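Giving up the allotment

I handed back the allotment key in August, after 17 years. The rent had gone up again, but I could have paid it. My knees were the main reason, along with the bus being cut to one every two hours.

I went through my old notebooks before I let it go. The best year for potatoes was the one when I planted late and forgot to water them. The worst was the year I followed a book. I never got a decent carrot out of that soil and I stopped trying after a while.

Itziar Cifuentes has taken over the plot. She wants to pull out the blackcurrants and put in beans, and I told her where the ground stays wet. She is keeping the shed, which leans, and the water butt. I sold the rotavator to a man from the far end and gave away the netting.
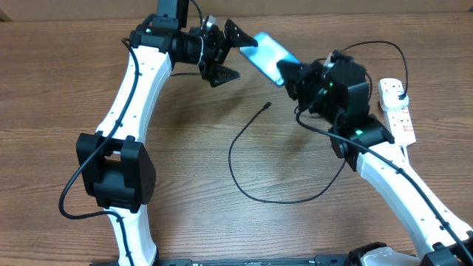 I kept the small fork and the good secateurs. There are six pots on the back step now, four of herbs and two of chard, and slugs have already found the chard. I put the pots up on bricks last night and will see if that helps. The mint is doing well, as mint does. I still have a tin of runner bean seed from the old plot and I might try a few against the fence next spring, if I can get the panel fixed by then.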